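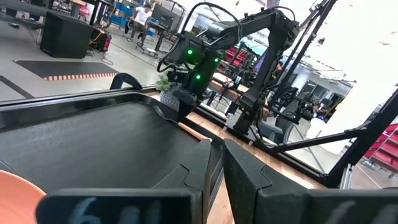
SHORT FICTION

Inventory of a Table

The table was listed in the estate as Item 19: one table, timber, pale, no drawers. Borghild Lundgren had the schedule on a clipboard and a pencil on a string, and she worked from the door inward, as the firm of Heder & Crichton required of its assessors.

The firm's method was set out in a manual of 679 pages. An object was to be recorded by class, then by material where the material was evident, then by condition on a scale from A to E. Objects resting on other objects were recorded under the supporting object, with a slash. A tray on a table was therefore 19/1. A thing in the tray would have been 19/1/1, but the tray held nothing and she wrote a zero in the column provided.

She wrote: Tray, black, rectangular, raised rim. Handle to far edge, U-shaped. Surface matte. Condition B.

She had been asked to finish by four. The workshop had belonged to a man named Stinden, who had left it to his two daughters in equal shares, and the daughters had not spoken since March. The lawyers had asked for a schedule that could be divided down the middle. Her covering letter stated that indivisible objects should be flagged in red. She had brought a red pencil and had so far used it on the lease.

Item 19/2 was a stick of orange-brown wood lying along the right rim of the tray. She measured it, entered the length and put the tape away. Then she took the tape out again and looked in the manual under Stick. There was Stick, walking; Stick, hockey; Stick, incense (see Consumables). There was no entry for a stick that was only a stick. The procedure in such cases was to describe the use. She held it at one end, then at the other. It was slightly too long to be a stirrer and too thin to prop anything open. She entered it as Component, unassigned, and gave it a C. The manual permitted a C where an assessor could not say what an improvement would consist of.

Item 19/3 was the plant.

Plants were dealt with in Chapter 11, which was short. The firm's position was that a living plant had no resale value unless it was rooted in the ground, in which case it was land. A potted plant was to be recorded as its pot. She wrote: Pot, grey, textured, small. Condition A. In the remarks column she wrote: contains plant. She looked at that for a while. The leaves were green and there were enough of them. She put the back of one finger against the soil, a test the manual did not describe, and found it damp.

She turned back to the front of the schedule and checked the date of death, then the date on which the locks had been changed. She counted the weeks between them and wrote the result in the margin, lightly, so that it could be erased.

"Does someone have a key?" she called.

The man at the desk across the floor did not turn his chair. He wore a white shirt and had been sent by the lawyers to copy the accounts off the computer. He said there were two keys. One daughter had one, and the other daughter had the other.

"And they come in?"

"Not together," he said. "Not that I've been told."

Borghild went to the sink at the back. On the shelf above it stood a plastic measuring jug, which she had already recorded as 7/4, Condition D on account of the crack. A strip of masking tape ran down the side of the jug. Somebody had ruled a line across it in blue pen, and a little below that line somebody else had ruled another in black. Beside the blue line was written: not this much. Beside the black line was written: it likes more in winter. Under this, in blue again and smaller: fine.

She read it twice. She considered whether it amounted to correspondence. Correspondence between beneficiaries was to be photographed, bagged and forwarded to the lawyers under separate cover, with a Cleneo label on the bag giving the item number and the assessor's initials. She had a roll of Cleneo labels in her jacket. They were a good label and did not lift in the cold.

She rinsed the jug and set it upside down on the drainer to dry. Then she amended 7/4 to read: Jug, measuring, plastic, cracked, graduated by hand.

At the table she went over her entries once more. The tray could go to either party. So could the stick. The table itself was a C, perhaps a B if the surface was sanded, and could be sold and the proceeds split. She took out the red pencil and drew a box around 19/3, pressing harder than she needed to, and in the remarks column, after contains plant, she added: jointly maintained.

The manual had no such status. Someone in the office would query it. They would send her a form, and she would return the form with the section number left blank, and it would come back to her a second time. She allowed a month for this.

It was ten to four. The light from the high windows had moved off the wood and onto the concrete, as far as the striped edge of the mat. She turned the page and wrote Item 20: one mat, floor, black, bordered orange and white - and crouched to look at the condition.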